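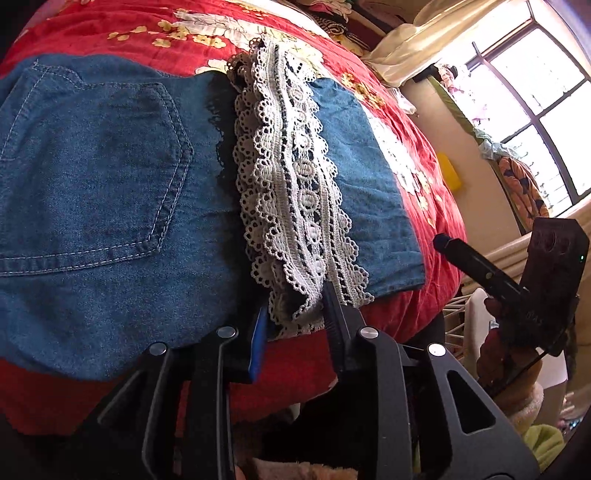

홈 | 정비 | 공구 | 세척 | 보관 | 질문

검색어를 입력하세요 찾기

차고 작업 노트: 주행회 다음에 체인과 브레이크를 돌보는 방법

인쇄하기 | 이메일로 보내기

저는 프랑스에서 왔고 한국어는 아직 배우는 중입니다. 문장이 조금 딱딱해도 이해해 주시면 감사하겠습니다. 서킷에서 오토바이를 탄 지는 오래되었지만 정비사는 아닙니다. 그래서 이 글에는 제가 집 차고에서 직접 하는 일만 적었습니다.

체인 청소

체인은 주행이 끝난 날 저녁에 닦는 것이 제일 쉽습니다. 하루가 지나면 기름에 모래가 붙어서 굳습니다. 먼저 뒷바퀴를 스탠드로 올리고, 엔진은 반드시 끕니다. 기어를 중립에 두고 바퀴를 손으로 돌립니다. 엔진의 힘으로 바퀴를 돌리면서 닦는 사람을 본 적이 있는데, 손가락을 잃을 수 있는 위험한 방법입니다.

세척제는 등유나 체인 전용 제품을 씁니다. 저는 Flostik 세척제를 솔에 조금 묻혀서 안쪽부터 문지릅니다. 체인에 직접 많이 뿌리면 바닥과 타이어가 더러워집니다. 타이어에 기름이 묻었을 때에는 주방 세제를 탄 물로 닦고, 완전히 마른 것을 확인한 다음에 타십시오. 철 솔은 고무 링을 상하게 하므로 쓰지 않습니다.

윤활제는 체인이 마른 후에 안쪽에 얇게 바릅니다. 한 바퀴면 충분합니다. 그리고 밤 동안 그대로 둡니다. 일반 도로에서는 1000킬로미터를 넘기기 전에 한 번 더 바르고, 비를 맞은 날에는 거리를 계산하지 않고 바로 합니다.

체인 장력

장력은 오토바이마다 다릅니다. 제 설명보다 사용 설명서의 숫자를 믿으십시오. 다만 한 곳만 재지 말고 바퀴를 조금씩 돌리면서 세 곳을 재는 것이 좋습니다. 체인은 고르게 늘어나지 않습니다. 제일 팽팽한 곳을 기준으로 맞춥니다. 양쪽 조절 볼트의 눈금이 같은지도 보십시오. 축 너트는 토크 렌치로 조입니다.

브레이크 패드

패드를 뺄 때마다 저는 두께를 공책에 적습니다. 같은 동호회의 Solène Fleury 씨에게 배운 습관입니다. 그분의 공책에는 Utthorpe 서킷을 134바퀴 달린 패드의 기록도 있습니다. 저도 기록을 시작한 후에는 패드를 언제 주문해야 하는지 미리 알게 되었습니다.

캘리퍼의 피스톤은 미지근한 물과 중성 세제, 그리고 부드러운 칫솔로 닦습니다. 먼지가 붙은 채로 피스톤을 밀어 넣으면 안 됩니다. 패드를 다시 끼운 다음에는 레버가 단단해질 때까지 여러 번 잡아 주십시오. 이것을 잊고 출발하면 첫 번째 코너에서 브레이크가 없습니다. 저는 한 번 잊었고, 다행히 주차장 안이었습니다.

기름 묻은 걸레

걸레는 뭉쳐서 구석에 두지 마십시오. 종류에 따라 스스로 열이 나서 불이 붙는 기름이 있습니다. 저는 걸레를 뚜껑이 있는 금속 통에 넣고, 버리는 방법은 사는 지역의 규칙을 따릅니다.

공구 정리

서랍 바닥에 고무판을 깔면 소켓이 굴러다니지 않습니다. 자주 쓰는 육각 렌치에는 크기별로 색 테이프를 감았습니다. 서킷에 가져가는 공구는 작은 가방에 따로 넣어 두고, 2월에 한 번 전부 꺼내서 녹을 닦습니다. 토크 렌치는 사용한 후에 눈금을 제일 낮은 값으로 돌려서 보관합니다.

다음 글에서는 타이어 워머의 전선을 점검하는 방법을 쓰려고 합니다.

글: Jacqueline Sabatier

인쇄하기 | 이메일로 보내기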